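Household Chores Programme
Progress report for the Pernville fund, second period
Thu 21 December

1. Where we are

The grant pays us to find out which ordinary chores a machine can now do in a lived-in room, without a person tidying up first. The first period went on setting up the workshop at Brundley and choosing the chores. This report covers the work since October.

Four chores were on the list agreed with you: clearing a tray, folding a towel, loading a low shelf and putting cutlery away. Three have been tried in full. Cutlery has slipped to the next period, as the drawer units arrived with the wrong runners and had to go back.

2. Results

We made 281 attempts at clearing a tray. An attempt counts as a success only if every item ends up in the box and nothing is dropped, crushed or left behind. By that measure the arm managed boxed and tinned goods well and soft packets badly. With a mixed tray, 90 attempts succeeded. Most of the others failed on the last two or three items, when packets had been pushed up against the side.

Towel folding works on a bare table with one towel. It does not yet work from a basket, and we would not describe it as a usable result.

Shelf loading was the better surprise. The Kobori controller copes with shelves it has not met before, provided the gaps between items are wider than the fingers. The shop-floor partner at Loloritz has asked for a longer trial on its own stockroom shelves, and we would like to agree to this. It would need no extra money but would take up the arm for 13 working days.

3. Problems

Speed is still poor. A person clears the same tray many times faster, and on current figures there is no case for using the arm where a person is already in the room. The case, if there is one, lies in jobs done overnight or for people who cannot easily do them.

We lost 19 days to a faulty wrist joint. The part was replaced under warranty and there was no cost to the grant. We now keep a spare on the shelf.

The grasp planner also tends to treat two overlapping wrappers as one object. It closes on both, lifts, and lets one fall. A change made at the end of the period has reduced this, but we have not run enough attempts since to give you a figure.

4. Spending

Spending is within budget under every heading except travel, which is slightly over owing to extra visits to Loloritz. We propose to cover it from the underspend on consumables. No change to the total is requested.

5. Next period

We will start the cutlery work, run the Loloritz trial if you approve it, and repeat the tray tests with soft packets only. We also want to move more of the work out of Brundley and into furnished bedrooms and kitchens, where trays get put down on whatever is there.

Soft packets will take most of our time in the new year. A clear wrapper is hard for the planner because the food inside shows through and the film catches the light at the seals. Position matters as well: a narrow sachet leaning along the wall of a wooden tray, like the red one on the right, leaves little room for a finger on the far side. Bedding adds a further difficulty, as a tray resting on a cloth over a bed may shift when it is nudged. We will report separate success rates for packets in the open and packets against a side, so that you can see which of the two is improving.

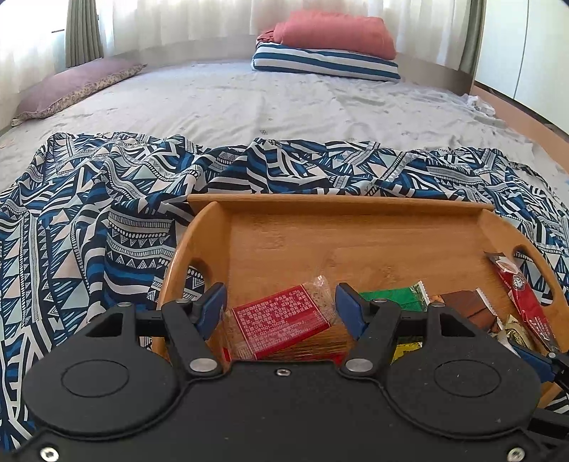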